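Jadgate Opens Its Table-Setting Room to Families in May

ROLLAND - Jadgate, the play and kitchen-skills center on Udamia Street, will open a new table-setting room in May, and we could not be happier to show it off!

The room is for children who want to lay a table, serve a pretend lunch and put everything away again. It takes up 900 square feet on the ground floor, with low shelves along one wall and space for 40 visitors at a time. Families can drop in from 10 in the morning, and there is no charge for the opening month.

The dishes come from the Pornuvside collection, 52 pieces in soft greens, blues and purples that were picked so children can sort them by color as well as by use. Play food is kept with them - fruit, vegetables and a few things for the pantry shelf.
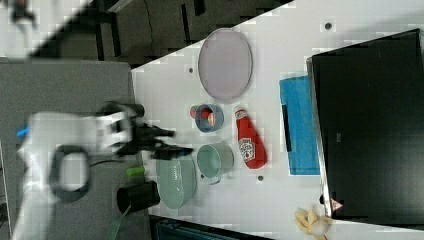
Dishes and play food share the white tabletop. 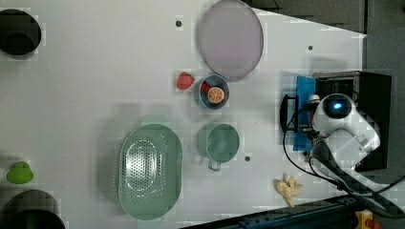 Sorting is where most visits will begin. Children pick out what belongs at a place setting, what belongs in the cupboard and what goes back in the food bin, and they are welcome to argue about it. A green mug and a small blue bowl are easy to place, but the colander gets people talking - is it for washing the strawberry or for serving it? Both answers are fine with us, and grown-ups are invited to join in.

School groups can book morning visits at the Jadgate front desk.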